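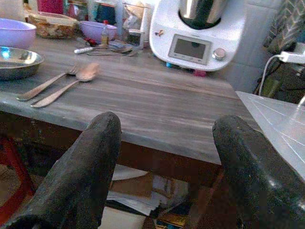
Figure 1. Wrist camera view at the start position, fork and spoon near the front edge of the table.

Project Report: Setting Up and Maintaining the Gripper on a Table-Clearing Arm

1. Background

Our project used one robot arm to pick up cutlery and small items from a kitchen table. The arm belongs to the Mallthorpe teaching lab and had been used by an earlier group, so a good part of our work was getting the gripper and its camera back into a state where results could be compared from one session to the next. This report covers that part. The grasp planning software is covered in the second report.

2. Gripper fingers

The gripper has two black fingers with rounded tips. The fingers we inherited closed unevenly. The left tip reached the center line before the right one, and thin objects were pushed sideways when the fingers closed. Spoons rotated and forks slid out.

We took both fingers off and cleaned the mounting faces. Old thread locker had built up under the right finger and was holding it off its seat. We scraped it away with a plastic blade, wiped the face with alcohol, and refitted both fingers using the 4 screws from the original kit. The screws were tightened by hand in a cross pattern and then a quarter turn more. After that the tips met evenly on a strip of paper.

The fingers pick up dust. Figure 1 shows some on the left one. We wrote a cleaning step into the start-of-session checklist: wipe with a damp cloth, let dry, no alcohol on the finger surface. We had tried alcohol once and the surface felt slick for the rest of the session.

3. Wrist camera

The camera bracket came from the Dundach parts bin and was made for a different wrist. We filed the slots longer so the camera could be tilted down. Our rule for the tilt is that both fingertips must be in view, with the gap between them open, when the arm is at the start position. In Figure 1 the front edge of the table runs just above the tips and slopes slightly down to the right. We spent one afternoon trying to get rid of a slope like this with shims under the bracket. It was not worth the time. The calibration handles a small roll angle, and the shims worked loose.

Calibration uses a printed board and 16 poses. If the error was over 2 pixels we threw the result away and started over. Most failures came from a loose camera cable pulling on the bracket, so the cable is now tied to the forearm with a service loop at the wrist.

4. Table and test items

The table has a gray wood-grain top. The streaks in the grain run left to right, and our first edge detector picked them up as cutlery handles. Raising the threshold fixed most of this but made the detector miss dull forks. Shiny objects are the other problem. The bowl of the spoon and the inside of the steel bowl at the far left both throw back bright highlights. We locked the exposure at a lower setting and left it there.

We kept the other kitchen things on the table, including the bread basket, the lavender bowls and the white appliance at the back, so the arm had to work around them. A keep-out zone was set in the controller for the back part of the table.

5. Maintenance schedule

Start of each session: wipe fingers, check finger screws, check cable tie, run the paper strip test.
Every 10 sessions: remove fingers, clean mounting faces, repeat calibration.
After any collision: stop, remove fingers, look for cuts at the tips, repeat calibration.

The log sheets use the Sidora template, with one added column for finger condition.

6. Problems still open

The right finger still has a little play when the arm is warm. We ordered a replacement insert through Chaudhry in June and it had not arrived when this report was written. The next group should fit it before doing any new calibration, and should check the bracket slots, which are wider than they need to be.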